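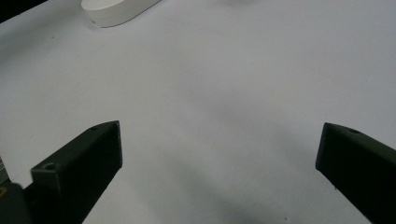
Sekora Racing handed 12-point penalty after Bomville round

Sekora Racing has been docked 12 points in the teams' standings following a post-race inspection at Bomville. The stewards found that the rear ride height on the No. 8 car was 3 mm below the permitted minimum.

The car keeps its finishing position, but the team has also been fined and its crew chief, Luminița Văduva, will miss the next race at Cernura.
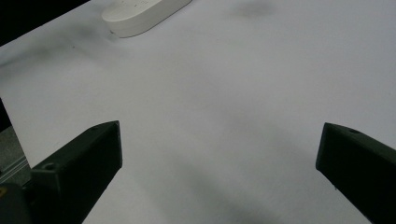 Sekora Racing will not appeal. "We checked the measurements with the stewards and we accept them," said Văduva. "A spring mount moved during the race. We should have fitted the newer part, and both cars will have it at Cernura."

Race engineer Costache will run the No. 8 car in her absence. The driver line-up is unchanged.

The penalty drops the team from second to fourth in the standings. 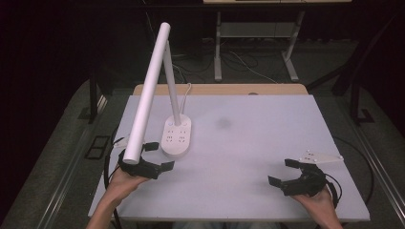
Practice at Cernura opens with a single 90-minute session, and ride heights will be checked before qualifying as well as after the race. The series returns to Bomville in May.

Issued by the Sekora Racing press office, 15 Feb 2021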